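Reading time: 2 min

Stuck at the Firomcombe bridge in Runura, can't get the ferryman to talk

Norix

I picked this game up in October and I'm loving it! The hand-drawn towns, the weird little shopkeepers, the music in the marsh... all of it. But I've hit a wall in chapter three. The bridge at Firomcombe is down, the ferryman wants 1000 coins, and I've got 36. I've sold every herb I own and used the lantern on everything that looks clickable. Do I really have to grind battles for the rest, or is there an item I walked past? My party is level 20 if that matters.

Turunen

Oh, you're at one of my favorite bits! You don't need the money. Go back to the mill at Firomcombe and climb to the top floor, then use the empty jar on the beehive by the window. Take the honey to the baker (talk to her twice, she only gives you the seed cake the second time) and hand the cake to the ferryman. He'll take you across for free, and he has a bunch of new lines about the old queen on the way over. So good!

Save before you get in the boat. There's a fight with a river eel as soon as you land and it hits hard with poison. At level 20 you should be fine with two antidotes.

One more thing, if you did the well puzzle in chapter one, show him the bent key too. It opens a chest under the dock with 2373 coins in it. I missed that on my first two runs.

marshlight_fan

i just grinded lol. frogs south of the mill, took me all of Tuesday night. didn't know about the cake!! starting over this weekend so i can see those lines 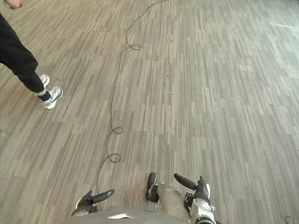

Gray striped carpet, seen from above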